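Dark specks and streaks keep turning up in my bathroom basin
Posted in Cleaning & Laundry, November 2023

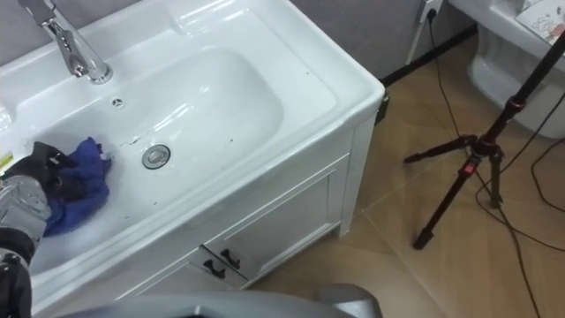
Dark specks around the plug, blue cloth on the job

Elvira Rengifo
Hi all! I've finally got the bathroom I've wanted for years (white ceramic basin, white panelled vanity, chrome mixer) and I love it to bits, but the bowl gets these little dark specks and a thin streaky line heading to the plug. I wipe it with a microfibre and warm water, it looks gorgeous, and 3 days later they're back. Grit? Mould? Something coming up the drain? I don't want to scratch the glaze, so I've been too scared to try anything stronger than dish soap.

Brahim Abdelaziz
Ooh, I love a basin mystery! Rinse first, before the cloth goes anywhere near it. If it's grit, you'll be dragging it across the glaze and that's how the fine grey marks start. Swish it down with a cup of water, then wipe.

Next, see how the specks behave on a bit of white paper towel. Gritty and hard usually means sediment from the pipes, so unscrew the aerator at the end of the spout and have a look (mine was full of it, very satisfying). Soft and smeary is more likely gunk from under the plug. Lift the plug out if yours comes out, scrub the underside with an old toothbrush, and do the overflow hole too — people forget that one and it can be revolting in there.

For the bowl itself, bicarb made into a paste with a drop of dish soap, left for 20 minutes, then rinsed. Soft cloth only. Dry the chrome afterwards and it'll sparkle!

Gaber
bleach

Tiramlow
Please don't put bleach in on top of other cleaners, and never with vinegar. Brahim's right about the aerator. Ours did the same after the council worked on the mains in March, and a soak in white vinegar cleared it up. Pop the plug in before you unscrew anything or the washer will go straight down the drain. Ask me how I know.

Elvira Rengifo
It was the aerator! Black rubbery crumbs all through it. Thanks so much, Brahim, off to do the overflow now.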